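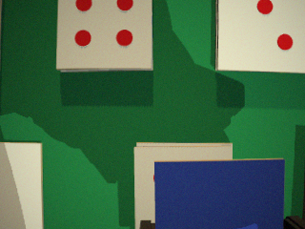 I've had the Pravard tabletop pack running since September, so I can take most of the points in Aurelia's message below. The short version is that it does what the Dernlow listing says it does, and the weak spots are in the rendering and the docs. Shadows are the first thing you notice. The arm's shadow on the green comes out with a jagged, stepped outline, and where it passes between the white cards it makes a dark patch big enough to throw off a simple color threshold. The red dots on the cards hold up fine. If your detector was trained on evenly lit tabletops, plan on some retuning.

Aurelia Gavrilă wrote on 2024-11-04:

> We are thinking of buying the Pravard pack for a small pick-and-place
> project and I would like to hear from anyone who has used it for more
> than a demo. My questions are mainly these. Is the arm model good
> enough to plan against, or is it only for looks? Can the table be
> rearranged without going back to Dernlow for a new scene? Does it
> export anything that Prodine can read? We have the Baudry pack now
> and the price for another year of it is hard to defend.

The arm model first. It's good enough to plan against. Joint limits are enforced, self-collision is on by default, and the gripper fingers have their own collision shapes. We ran over 2,000 pick attempts with it before changing any settings. The failures were nearly all on our side: bad grasp poses, or an approach path that came in too low over a neighboring object. The one real complaint is the black base. Its collision box in our version is taller than the slab it belongs to, so the planner refuses some low poses close to the base that ought to be fine. You can edit the box in the scene file. I reported it and was told it would be fixed in a later release.

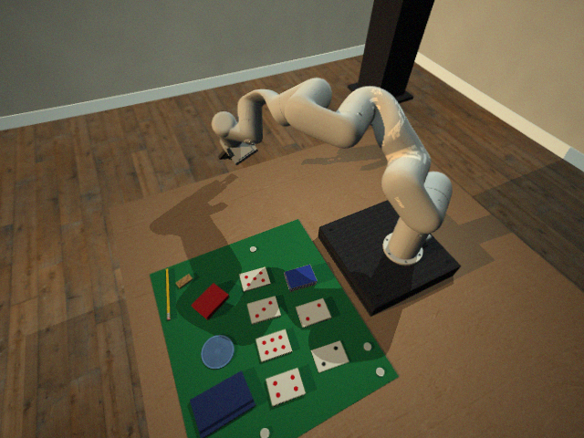 Rearranging the table is easy. The stock layout is a green mat with dotted cards, a pencil, a small block, a red item, a blue dish and a big navy one, and every piece is a separate entry in a plain text file. Position, rotation, mass and friction are all there. You can delete pieces, copy them, or put in your own meshes. The cards can be given other dot patterns by pointing to another texture. What you can't do without paying extra is change the room. The walls, the floor and the dark pillar at the back come as one baked mesh, and so does the board the mat lies on.

Be careful with the cards if you mean to pick them up. They're thin, and at the default friction the fingers slide off the edges more often than they should. Raising the friction helped us some. Cutting the physics step in half helped more, and it cost us speed. For a first project I'd leave the cards where they are and use the small blue object near the base as the target. It has enough height for the fingers to get hold of, and it's well within reach. 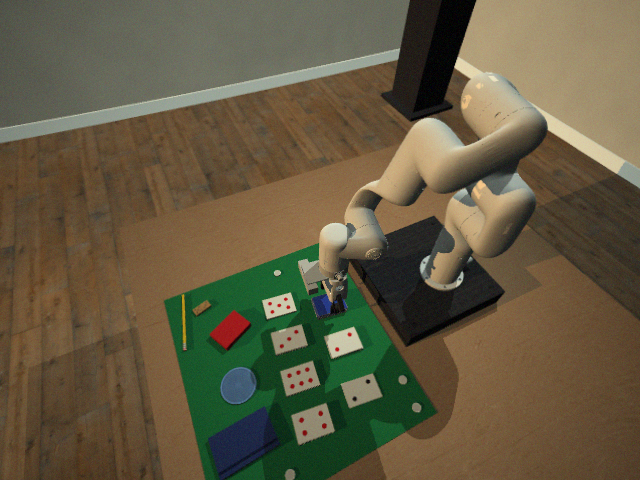 On Prodine: yes, with a catch. The exporter writes joint states, gripper width and object poses, and Prodine reads all of that without a converter. Camera images go into a separate folder with their own time stamps, and the two clocks don't start together. We lost most of a week to that. The fix is to set the sync option in the recorder, which is off by default and mentioned only in the release notes. With that set, our logs have lined up every time.

The lights can be moved, and you can swap the hard shadows for soft ones. Soft shadows look better and get rid of the stepped edge, but our render time about doubled. We turn them on only for the final runs. 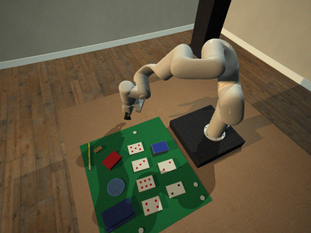

As for price, we paid 412 dollars for a one-year license, and that covers two machines. I haven't seen a current quote, so ask Dernlow directly. Support is by email. My tickets were answered within 4 days, usually with something I could use.

I used the Baudry pack before this one. It has a better manual and a wider choice of rooms. Its gripper contact was worse for small objects, at least in the version I had, and scenes had to be edited through their own tool. If your work is mostly navigation or whole-room views, I'd stay with Baudry. For a fixed arm over a table I'd go with Pravard.

Two things to ask for before you pay: the scene file for the stock table, so you can check it against your own loader, and a sample recording with the sync option on. They sent me both when I asked.

I can post our edited base collision box and the friction values if they'd be of use to anyone. They're for the stock gripper only. We haven't tried the wide fingers.

R.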